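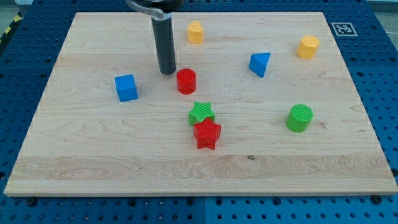 Can you still play Trulthorpe Rally if you only have the original disc? The disc installs and the single-player stages run, but online play needs the 1.21 patch and a community server, because the publisher's lobby is gone.

1/ Notes on the current state of the game, for people who keep asking in replies. Everything below was checked on the retail PC version. I don't own the console port and can't answer for it.

2/ Install from disc, full install option. The minimum install streams stage textures from the drive and stutters on anything modern. The full install doesn't, and it takes up less space than a single music album.

3/ Apply the patch before first launch. If you launch first, the game writes a version 1.0 profile, and the patched build will read it but drop your controller bindings every time you quit. Deleting the profile fixes it. You lose the license tests.

4/ Frame rate. Physics are tied to it above 61 fps. At higher rates the rear suspension stops settling after a jump and the car skips sideways on landing. Cap it in your driver panel. The in-game limiter only affects menus.

5/ The Dretero coupe is the car most affected. Short wheelbase, stiff rear springs. If your Dretero feels undrivable on the Skallbridge stages, check the cap before you touch the setup.

6/ Wheels. The game expects a combined pedal axis. Modern wheels report throttle and brake separately, so you get half throttle at rest. Most wheel software has a "combined pedals" switch. Turn it on, restart the game, recalibrate.

7/ Force feedback works but is inverted on some bases. Symptom: the wheel pulls hard to full lock as soon as the countdown ends. Open ffb.ini, change the sign on the first value, save as read-only. If you skip read-only, the game rewrites the file on exit.

8/ Online. The stock lobby address doesn't resolve. Edit net.cfg and point it to a community host. Port 3518, UDP, needs to be open if you want to host. Clients don't need to forward anything.

9/ Room size is 12 cars. The menu lets you pick a higher number, and the server accepts it, but the extra cars spawn under the start ramp and time out. Pick 12.

10/ Replays from before the patch don't load. Ghosts do, except on Crabtree Pass, where the second split was moved a little way down the hill. Old Crabtree ghosts run through the barrier after that split. The time shown is still the recorded one.

11/ Leaderboards. The community board tracks patched and unpatched times separately. If you submit without the version line from the log, it goes to the unpatched table by default. Moving it later means asking a moderator, and the queue has been slow since April.

12/ Setups. The sliders don't use linear steps. Front anti-roll goes from soft to nearly solid between positions 7 and 8. Everyone who says the game understeers is sitting at 8 or above, which is also the default.

13/ Tires: "mixed" is gravel compound with a different texture. Same grip values in the data files. Pick whichever you like the look of.

14/ Widescreen. Set the resolution by hand in video.cfg. The HUD stretches, and the co-driver arrows end up about a third wider than intended. There is a HUD fix, but it breaks the split timer in the bonnet view, so I leave it off.

15/ Correction to post 6: on older bases the switch is in the firmware tool and has no entry in the driver panel. Same setting, same result. Recalibrate after changing it there too.

16/ Still open: crash to desktop when you alt-tab during the Skallbridge night stage load. Windowed mode avoids it. I have logs from three machines and no common cause yet.

Thread posted 4 May 2023 | Contact | Terms | Back to top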